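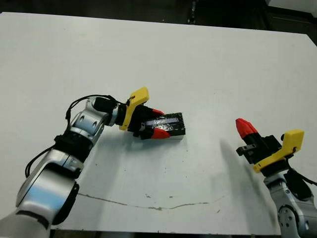 We're looking for people to help us survey otters on the River Dunne this February, and you don't need to have seen one before! The survey covers both banks from Movumard bridge down to the Tirkinley weir, cut into short stretches of 500 metres, and each stretch gets walked by a pair. You'll be searching for spraints, footprints and slides in the mud, writing down what you find and bringing back a small sample from each spot. Sorting happens indoors afterwards, where even a single fish scale or a sliver of crayfish shell shows up well. It's oddly gripping work, and people tend to stay for hours.

Last winter's walkers sent in 478 records, and the winter before it was 711. We don't yet know what to make of the drop. High water washed out a lot of the ledges below Movumard, so it may be that the signs went and the otters didn't — but we'd love a second good look before anyone draws a graph.

Who we'd like to hear from

Anyone over 15 (under 18s need an adult walking with them) who is happy on rough, wet ground and can spare at least two mornings in the month. The banks are steep in places, especially on the Ciline side, where there are a couple of stiles and one very boggy field. If walking isn't for you, we need people for the sorting as well, and that's all done sitting down.

What you'll get

A training morning on the river, a recording pack, the loan of waders if we have your size, and travel costs paid from anywhere in the valley. Soup too. We can't pay for your time, I'm afraid.

Please bring your own boots and a flask. Dogs have to stay at home, even very good ones — otters notice.

To join in

Send a few lines to the Dunne Otter Survey, saying which mornings you're free, whether you'd like walking or sorting, and your boot size. We start at 8.30 from the lay-by at Movumard bridge. Places on the training morning go first come, first served, so do write before the end of January.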